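Workshop notebook, Menora office
Print | E-mail
2021-01-10 | Posted by: bench notes

Continuing with the Hostow handheld kit. Still on the loan unit, still on the firmware it shipped with. I have the second jaw set now but did not fit it today. Everything below is with the standard jaws.

Setup was quicker than last time. The marker cube goes on top of the gripper with 2 screws and the manual gives a torque for them, but the driver in the case slips at that torque, so I used ours. Checked the cube for play by hand, none. Tracking came up on the first try. The calibration board step still asks you to confirm each pose on the laptop, and with one hand on the gripper that means either a second person or a lot of walking back and forth. Wrote to Tzavaras (the reseller) asking for a foot switch or a timed mode. No answer yet.

Task list for the day was bags and straps. We picked these because the Jarner kit did badly on them in June and we want the same kind of item for both reviews. Soft items, dark fabric, strap over a hook, approach from the side with the arm out straight. Grasp on the body of the bag first, then on the strap near the hook. 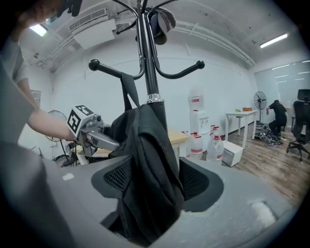
Logged 264 takes, kept 224. Most of the rejects were tracking dropouts when the cube turned too far from the reference view. The software marks these in the timeline, and the marks were right wherever I checked them. A few were my own mistakes, starting the take before the jaws were fully open. There is a setting to block recording until the jaws report open. It is off by default. Turned it on after lunch and left it on.

Handle notes. Grip angle is fine for reaching at chest height. Reaching over furniture is harder on the wrist, and by the end of the second block I was holding my elbow with the other hand between takes. The Jarner handle is fatter and I liked it less at first, but I don't remember the wrist getting tired like this. Should have somebody with smaller hands run the same list before we write anything about comfort.

Jaws on fabric: okay on a thick fold, poor on a single flat layer. The pads slide and then catch. On straps they hold well if you come in square. Coming in at an angle, the strap rolls toward the tip. Try the softer pads from the second set.

Export. Full set went to the shared drive in one go, no failed files. The Hostow exporter names takes by start time only, no task label, so I added the labels by script afterward. Script is in the review folder. If you re-export, run it again or the labels are gone.

Price question is still open. The Tzavaras quote covers the kit and one seat of the software. The support plan is listed separately and I can't tell from the wording if pads count as a consumable under it. Ask before the loan ends.

To do
- fit second jaw set, repeat the strap list, stop at 200 takes
- recheck the cube screws before starting
- send the dropout clips to Hostow support
- copy the June Jarner notes into the same folder
- charge both batteries, the spare was at half when I packed up

This site uses cookies. By continuing to browse you accept our cookie policy.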